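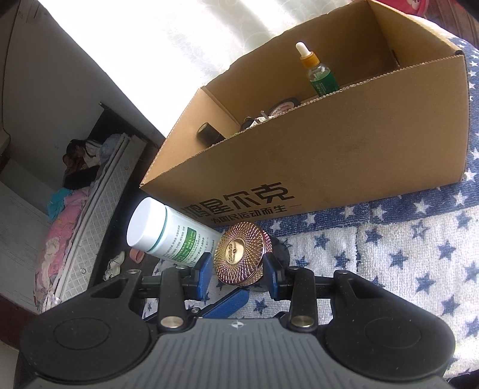

Tang Handling Practice

About us
3 min read

Search this site Enter keyword Go

We write the rules for teaching grippers to pick things up. Somebody has to, and in Stovport it is us.

Tang began when Merja Harju and Imre Nyitrai compared notes and found that their two teams had 3 different meanings for "grasp". The house code now has one. It runs to eight pages, two of which Imre would like back.

Most of it is dull, which we take as a compliment. Check the pads before every session. Close on the object you named and leave its neighbours alone. Log the drop as a drop, even if it rolled somewhere useful. Shiny, round and awkward things count the same as boxes, however much the operator sulks.

Kornél Szűcs reads the failure logs, 3,848 entries at the last update, and has opinions on your spelling of "slipped". Uriel Carrillo trains new operators at Stidercombe every Tuesday. Bring your own pen.

The code is revised each July. Complaints go to Miklós Rácz, who files them by length.

Related
What counts as a drop?
Pad wear: when to stop pretending
Cornel checklist, revised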